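Public consultation on the Gritdale river plan: can a small group still comment?

Noémie Tremblay
Posted 2024-12-28

Our walking group in Gritdale has 66 members and we missed the October meeting about the cross-border river plan. The notice says written comments are open to "local stakeholders". Does that include a group with no legal status? We only want to raise the footpath at Stivby, which floods.

3 comments

Kirsten Kowalchuk

Yes, it does. You don't have to be registered. Send one letter in the group's name, with a contact person and a postal address. The form on the plan's website allows 1,000 words at most, and a page is plenty. Quote the section number for flood works, otherwise it goes into the general pile and you may get a standard reply.

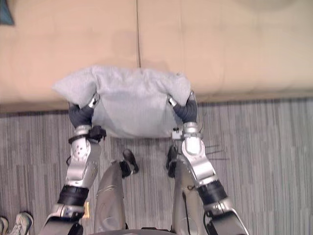
Grey pillow over the sofa seat

I sent one for our allotments and had an answer in 9 days. It was signed by the regional office, so keep it in case the footpath comes up again when the budget is set.

12 people found this useful

Marchand

Not sure about the legal side. We got some 200 signatures for the Rolteto bridge and they counted it as a single comment. Separate letters might be better if people can be bothered to write them.
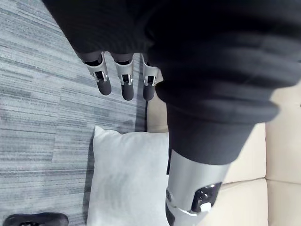
Black fabric, folded at the cuff

You can ask for the minutes of the meeting as well. Ours came by email, without the annexes, and I had to write again for those.

4 people found this useful
Shares: 2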